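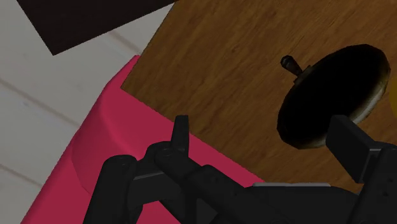
Mollwood Neighbors Help Board > Home and Furniture

White rings on a wood coffee table, is it worth refinishing?

Posted by ketura_lane

I bought a used coffee table in January from a house clearance in Mollwood. The top is brown wood with a visible grain and it has a clear finish on it. I don't know what kind. The seller said the table was made in the 2000s and had never been refinished.

There are 3 white rings near one end, the size of a mug, and one larger cloudy patch where I think somebody set down a hot dish. The wood under the marks looks the same color as the rest. I can't feel anything when I run a finger over the rings. The cloudy patch feels slightly rough.

So far I have tried dish soap and water, then a furniture polish from the grocery store. The polish made the rings fade for an hour and then they came back.

A refinishing shop quoted me $148 for the top only. I paid less than that for the table. I would like to do it at home if it can be done without sanding the whole thing, since I live in an apartment and have no garage. I also have a cat, so I'd like to avoid anything with strong fumes. Has anyone fixed this kind of mark and had it stay fixed?

Posted by protari_woodshop

White marks are moisture trapped in the finish. Dark marks are in the wood itself. Yours are white, so you probably don't need to refinish anything.

Before you start, find out what the finish is. Pick a spot underneath or on the inside of a leg. Put a drop of denatured alcohol on it with a cotton swab and wait a minute. If it goes sticky, you have shellac. If nothing happens, try a drop of lacquer thinner in a different spot. Lacquer will soften. If neither one does anything, it is most likely polyurethane or another hard factory coating.

For shellac or lacquer, try heat first. Empty the water out of a clothes iron, set it to low, and lay a clean cotton cloth folded once over the ring. Press for five seconds, lift, and look. Repeat until the ring is gone. Don't leave the iron sitting there, and don't use steam. I have taken out rings this way that had been on a table for years, and they stayed out.

If heat gets you most of the way, rub what is left with a little petroleum jelly and leave it overnight. Wipe it off in the morning with a dry cloth.

The cloudy patch is a different job. If it feels rough, the finish has been damaged at the surface. Use 0000 steel wool with mineral oil, go with the grain, and press lightly. Wipe every few strokes so you can see how far you have gone. The spot will come out duller than the area next to it. You can bring the shine back with paste wax over the entire top. 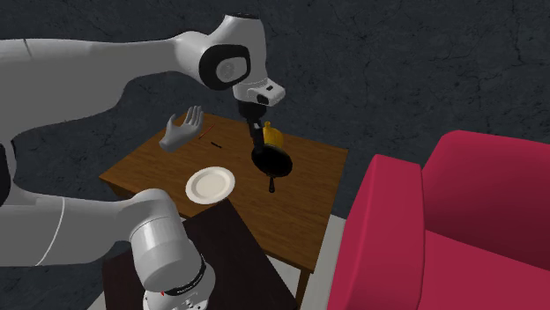

Wait a full day before you put wax on, and get all of the oil off first or the wax will smear. Two thin coats are better than one heavy one. Let the first coat haze over, buff it, and do the second coat the next day.

If the test says polyurethane, heat works less often. You can still try it on one ring, but if it makes no difference after five or six tries I would stop there. At that point the choice is to live with it or scuff the top with 320 grit and put on a new coat. Water-based poly has a low smell. I would still keep the cat in another room until the next day.

I wouldn't pay $148 until you have tried the iron.

Posted by anozie986

mayonnaise. put it on the ring and leave it a few hours then wipe. worked on my moms dining table. didnt work on mine though. also use coasters

Posted by ketura_lane

Thanks to both of you. The alcohol went sticky under the apron, so it's shellac. I did the iron on the two fainter rings this morning and they are gone. The third one is maybe half what it was. I stopped because the cloth was getting very warm and I didn't want to push it.

I haven't done the cloudy patch yet. Is the steel wool safe on shellac, or should I use something softer?

Posted by protari_woodshop

It is safe if you go lightly and keep it oiled. Just don't wipe the table down with anything that has alcohol in it, including some glass cleaners, or you will take the finish off. Let the third ring cool completely before you iron it again, and try the petroleum jelly on it tonight.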